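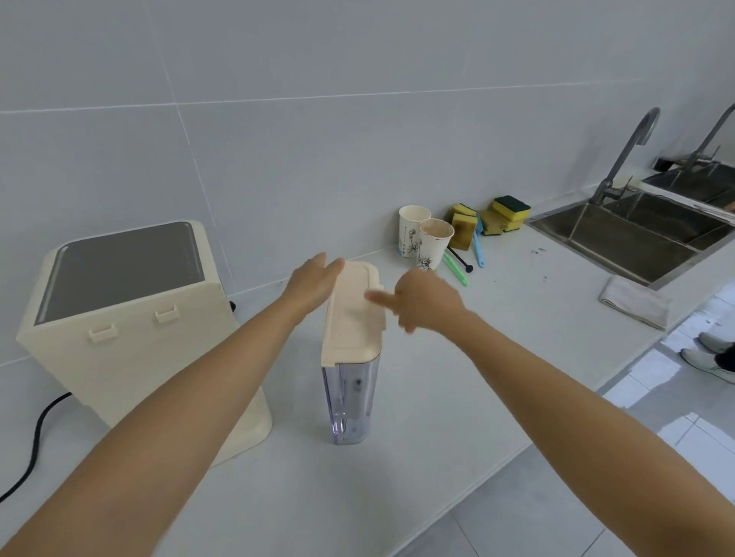 Slide 1: Water tank on the counter, lid on.

Morning, everyone. I'm from the Kelard clinic, and I've got 13 minutes on older cats and kidneys before they let you at the muffins. (Pause, let the back row sit down.)

Start with the Oddale check-up days. We saw 135 cats over the season, and 58 were overdue for bloodwork. Most of their owners had noticed the extra drinking and figured it was just age! Ask for hands up: who's measured what their cat drinks in a day? Fill the bowl from a jug, write it down, check it tomorrow. Do that for a week and bring me the numbers, I love numbers.

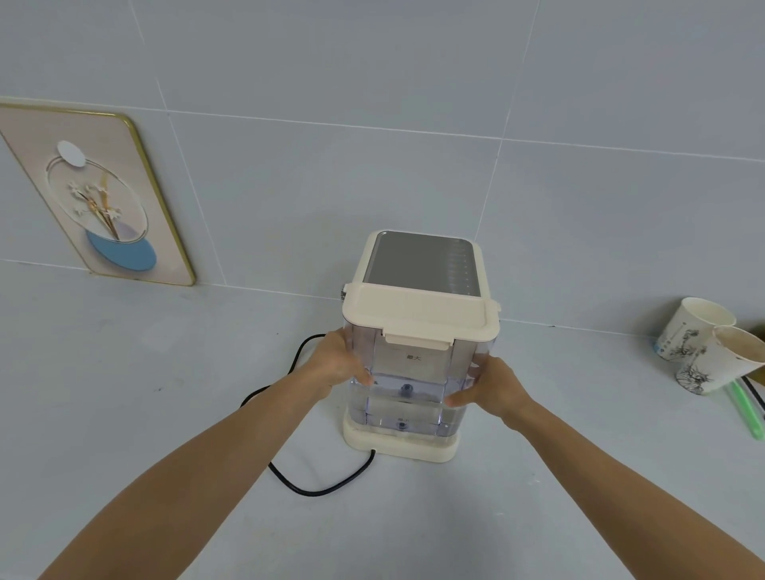 Slide 2: Both hands on the clear tank.

Wet food next. Go slow with the changeover, a spoonful at a time, and don't take it personally when they walk off. My own cat Zorar sulked for around 6 days.

Then weight. Kitchen scales for the little ones, bathroom scales and a cuddle for the big fellas. Mention the Saturday nurse clinic at Eren, bookings at the front desk. Questions, then muffins.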